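Brilton Regional Library Service
Progress report to the Honkanen Fund, 17 Oct 2018
Prepared by Pirjo Saarinen

The reporting period covered the catalog merger between the Brilton and Sunness branches. Records from both branches now sit in one database. Duplicate author headings were merged first, followed by subject headings. Local history items were left until last, as their call numbers follow an older scheme.

Oskari Halonen completed the barcode check at Sunness. Over 30 bound periodicals had no matching record and were entered by hand. Three maps remain unidentified and have been set aside for Liesbeth Dijkstra.

Spending is within the approved budget. The line for label stock was underspent – the Stutitz supplier delivered a smaller order than planned, and the balance is carried forward.

Two items are behind schedule. The interlibrary loan form still rejects requests with a hyphen in the borrower's name, and the staff manual has not been updated for the new hold rules. Ville Pitkänen is responsible for both. 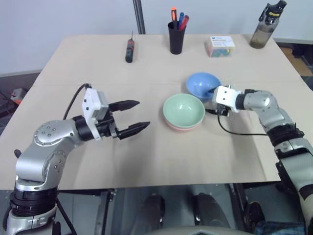 The manual will be issued in draft to branch staff before the public search page is switched over. Until then the old search page stays available, with loans recorded in the new database only. We request no change to the grant terms.

Comments (2)

Santeri Laaksonen
Will the old call numbers still be searchable after the switch? I have years of notes that use them.

Pirjo Saarinen
Yes, they are kept in a separate field. Choose "former number" in the search menu.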